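4.2 Lieferantenkonto anlegen und Chargen anmelden

Dieser Abschnitt gilt für Erzeugerbetriebe, die ihre Ware über die Verbundplattform Ciltimthorpe an die gemeinsame Verarbeitung liefern. Für reine Abnehmer gilt Abschnitt 5.

Voraussetzungen
Mitgliedsnummer des Verbunds, gültiger Flächennachweis, Zugang zum Postfach der Betriebsleitung.

1. Im Menü "Betrieb" den Eintrag "Neues Lieferantenkonto" wählen.
2. Mitgliedsnummer eingeben und mit "Prüfen" bestätigen. Die Prüfung dauert bis zu 2 Minuten.
3. Standort der Annahmestelle festlegen (Unonville oder Letville). Der Standort lässt sich später nur durch die Verwaltung ändern.
4. Produktgruppe zuordnen. Pro Konto sind bis zu acht Produktgruppen zulässig.
5. Unter "Charge anmelden" Erntedatum, Nettogewicht in Kilogramm und Schlagnummer eintragen. Das Gewicht wird mit Tausenderpunkt angezeigt, z. B. 1.897 kg.
6. Anmeldung absenden und die Chargennummer auf den Lieferschein übertragen.

Hinweis: Zwischen Anmeldung und Anlieferung müssen mindestens vier Stunden liegen. Im August gelten die Annahmezeiten des Ernteplans.

Achtung: Abgesendete Chargen können nicht gelöscht werden. Fehlerhafte Angaben sind über "Korrektur anfordern" zu melden - auch dann, wenn die Ware noch auf dem Hof steht.

Betriebe mit Ranasinghe-Waagenanbindung überspringen die Gewichtseingabe in Schritt 5. Der Wert wird bei der Einfahrt übernommen. 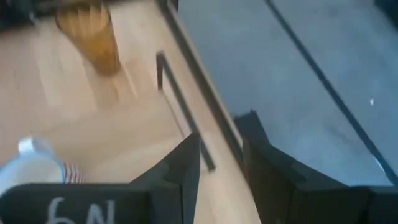
Laurinda Nogueira: Bei uns blieb das Feld für die Schlagnummer nach Schritt 4 gesperrt. Erst nach erneuter Anmeldung ließ es sich ausfüllen. Gilt das auch für Konten mit nur einer Produktgruppe?

Antwort der Redaktion: Ja. Die Zuordnung wird erst mit der nächsten Sitzung wirksam. Nach Schritt 4 bitte abmelden, neu anmelden und mit Schritt 5 fortfahren.

Stand: 2018-03-03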